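Storora takeout packing — data card

Bag, carrier, counter. v2 of this card, written fast, will tidy later.

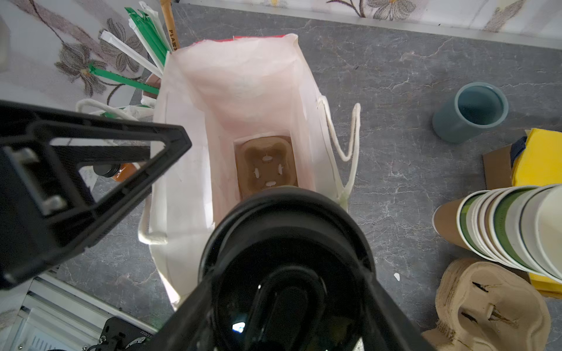

Fig. 1. White paper bag from overhead, molded-pulp carrier at the bottom, straws upper left.

What this is

Notes, labels and stills for packing drinks orders at a pickup counter. Paper bag, carrier in, cups in, straws in, handles up, done. Mostly the boring middle part: getting a carrier flat in the bottom of a bag that doesn't want to stay open.

253 packing runs in total. 86 of them are carrier-only (no cups, stop once the carrier is down). The rest go through to a full bag. 400 stills pulled out by hand for the labels. 

Two counters: Kadlec and Predside. Same kind of bags at both, different straws, different light. Kadlec mornings are brighter. Predside is mostly after 4 pm and it shows.

Project name is Storora. Old folder names say Daka, same thing, renamed in November. If a path has Daka in it and doesn't open, swap in Storora and try again.

Folder layout

runs/ — one folder per packing run
stills/ — the 400, flat, no subfolders
labels/ — one text file per still, same base name
notes/ — counter notes, supply list, messy
splits/ — train and held-out lists
old/ — ignore, will delete

Stuff on the counter

Bags. White paper, twisted-rope handles. Handles flop wherever they like, often one out to the side and one down. Label each handle seperately even when they cross. Tall bags and short bags both in here, tagged bag_tall and bag_short. If you can't tell from overhead use bag and leave it.

Carriers. Brown molded pulp. White slits in the still above are where the cup flaps are cut. Flaps down = carrier_flat, flaps popped = carrier_open. Two-cup and four-cup both used. Don't guess cup count from a half-hidden carrier, use carrier.

Straws. Paper-wrapped, kept in a container near the wall. Wrappers vary, white and green in Fig. 1. Loose ones that fell or got left lying are straw_loose. Ones still in the container get one label for the whole bundle, do NOT box them one by one. We tried. Took forever and no two people agreed.

Sticks. Wooden, sometimes stored in with the straws. Printing on them is usually only part readable. Type what you can read and stop there.

Bottles. Label as bottle, color of the contents goes in the notes field. No guessing at flavor.

Cups. Paper, plastic and the odd ceramic one (there's a small teal one on the right in Fig. 1). Ceramic never goes in a bag. Label is cup_ceramic, keep it apart from the to-go cups or the counts by class go weird.

Everything else. Cloths, boxes, bits of cardboard. Class is other. If you aren't sure whether a thing is a folded cloth or a box, it's other. Fine.

How the packing goes

1. Shake bag open, stand it on the counter, mouth up.
2. Handles out of the way.
3. Carrier in, flat, long side along the long side of the bag.
4. Press the corners. Carrier should touch bottom on all of them.
5. Pop the flaps.
6. Cups in. Heavy ones on a diagonal if there's only two.
7. Straws down the side, never in the carrier slots.
8. Handles up together.

Steps 4 and 5 get swapped a lot at Predside. Both orders are valid, the step field records what was done and not what should of been done.

A run counts as finished when the handles are up. Carrier-only runs finish at step 4. Tipped bag = run ends there, outcome tipped, we kept them all.

Label fields

item — class name, list in labels/classes.txt
part — handle, rim, base, flap, or blank
hidden — none, part, most
step — 1 to 8, blank if it's between steps
note — free text, short please

hidden is judged by eye. "part" means you can still tell what it is without knowing the run. "most" means you only know because of the stills before it.

Known problems

Marble-patterned counters. White bag on gray with white veining, the rim gets lost. Boxes on the bag edge are a few percent loose in those stills. Not fixed.

Floral wall panels. A tool we ran early on kept tagging the big printed flowers as cloth. Cleaned out by hand, probably missed a few. Tell us.

Pinkish tint inside some bags. That's how they look in the stills, please don't color-correct and send us a patch.

Red strip at the top edge of a bag. Seen on some, Fig. 1 has it. No class for it. Count it as part of the rim.

Handles of a second bag poking in behind something. Label as handle, bag id = unknown.

Overhead views hide depth. You can't always tell if a carrier is all the way down or sitting an inch high. Go by the run, and if the run doesn't settle it leave step blank.

Splits

Held-out is all Predside evening runs plus a handful from Kadlec. Split is by run, so no run lands on both sides. The 86 carrier-only runs are spread over both lists.

Don't train on held-out and then report on it — we've had that email already.

Not in here

No orders, receipts or names. No hot food bags, no trays, no lids-only runs. Plastic bags were planned and dropped. Sealing stickers too, the counters use different ones and it turned into its own project.

Supplies

For anyone setting up a similar counter: carriers come in cases, we ordered 1,000 and that was too many. Store them dry and stacked the same way up or they nest crooked and won't come apart with one hand. Bags keep better flat than standing. Straws want a container with some weight at the bottom, a light one goes over as soon as the bundle leans.

Changes

v2 — Daka paths renamed, cup_ceramic added, duplicate stills removed
v1 — first set, Kadlec only

To do

Redo bag rims on the marble counters
Merge notes/ into one file
Second pass on hidden = most
Delete old/

Corrections: open an issue with the still's base name and the class you think it should be. One issue per still is easiest for us.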